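The company polo never dies. It retires to the back of the closet, where it waits to be worn for painting the porch, and the porch never gets painted.

I own 17 of them. My employer in Florkside, a parts distributor called Vanero, hands out a new one every May, and the folding method never changes: face up on the bed, sleeves in, sides to the middle, done.
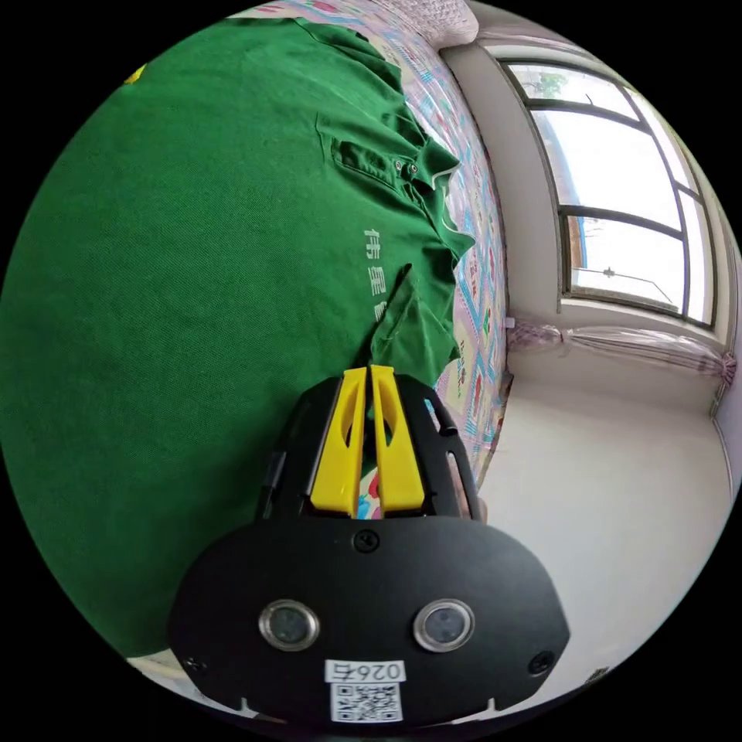
Green polo, patterned sheet: the bed remains the best folding table in the house.

The collar is the hard part. Mine fold flat for almost 2 minutes, then rise again — like middle management — and the whole stack leans toward the lamp.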